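## 4. Filling the Olavel rain barrel for the first time

You have leveled the base, attached the spigot, and found a use for the one leftover washer. Now comes the water.

**Before you start:** the barrel holds 55 gallons. Full, it weighs more than you and everyone you could talk into helping you move it. Choose the spot now.

1. Close the spigot by turning it clockwise until it stops. Hand tight is enough. A wrench will get it tighter, and will also get you a cracked spigot.

2. Set the mesh screen in the lid with the rim facing up. It keeps out leaves, mosquitoes, and most squirrels.

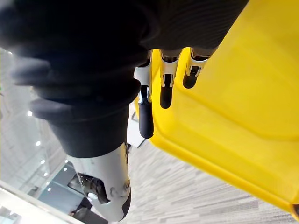 3. Slide the diverter hose onto the inlet until it covers both ridges, then tighten the clamp. If the hose fights you, soak the end in warm water for a minute. Dish soap also works, though your first barrel will be frothy.

4. Pour in 11 gallons from a garden hose and stop. Check the spigot and the inlet for drips. Wipe everything dry and check again, as the first drip you find is often just the one you spilled.

 > **Note:** A slow drip at the spigot usually means the washer is on the outside of the wall. It goes on the inside - see Section 3, which you may have skimmed.

5. If all is well, let the rain do the rest. In a Bramcombe-size downpour this takes one evening. In June it may take until you have stopped caring.
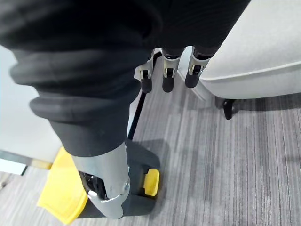
6. When the barrel is full, check that the overflow sends water away from the house. Walk to the far end of the hose and look.

### Cautions

- Do not drink the water. It has been on your roof, and so have the birds.
- Do not stand on the lid.
- Drain the barrel before the first hard freeze and leave the spigot open all winter. The warranty does not cover ice - we did ask.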